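Readers wanted for bedtime stories from Pendmont

Hi, I'm Fatima Kruger, and I'm putting together a book of bedtime stories for kids between four and eight. It's called The Uvby Stories, after the made-up town where they all happen, and I need families to read them out loud and tell me where they drag.

I've written 14 so far. My own two have heard every one of them so many times that they correct me when I skip a line, so they're no use to me anymore as test listeners! I need fresh ears, and I need grown-ups who are tired at the end of the day and will tell me straight out that page three is a slog.

What you'd be doing: I mail you a packet of six stories, printed big, stapled, nothing fancy. You read one a night, whenever bedtime is at your house, and scribble on the pages. Cross things out. Write "she got up to look for a sock here." After each story there's a half-page form with four questions, and you can fill it in the next morning over coffee if you fell asleep first (I usually do). The whole thing takes two weeks if you skip a night here and there, and skipping is fine.

The stories run to 1000 words each, except the one about the ferry, which got away from me. 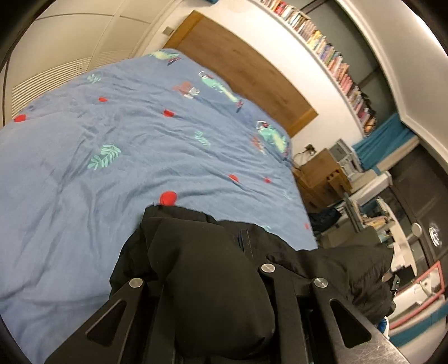 Zewditu Dinsa wrote back after the spring round that the short ones were too short, her son asked for "the rest of it" every time, and could I please warn people that the owl story has a thunderstorm in it. So, consider yourself warned - the owl story has a thunderstorm in it. I've also made the short ones longer.

Who I'm looking for: parents, grandparents, foster parents, aunts, big brothers, anybody who does bedtime at least four nights a week with a child in that age range. You don't need to be a good reader-aloud. I'd love a few people who hate doing voices, and I'd really love some households where English is the second language, since so far I've only had two of those. Twins are welcome, but please fill in one form per kid. If your child is a little over eight and still likes being read to, write to me anyway and we'll see.

I can't take people outside the US this time, the postage ate me alive last round.

Pay is $100 per family, sent when your packet comes back to me in the prepaid envelope. You'll get a copy of the finished book too, and your first name in the back if you want it there. I have room for 225 families and I'm filling spots in the order people write in, with a few held back for the older end of the age range.

To sign up, send a note to Uvby Stories, care of Achari Books in Pendmont, or drop by the shop any Saturday before noon - I'm at the table by the register. Tell me your kid's age, what you're reading at the moment, and which book you've secretly hidden behind the couch. Mine was about a tractor.

Packets go out in January.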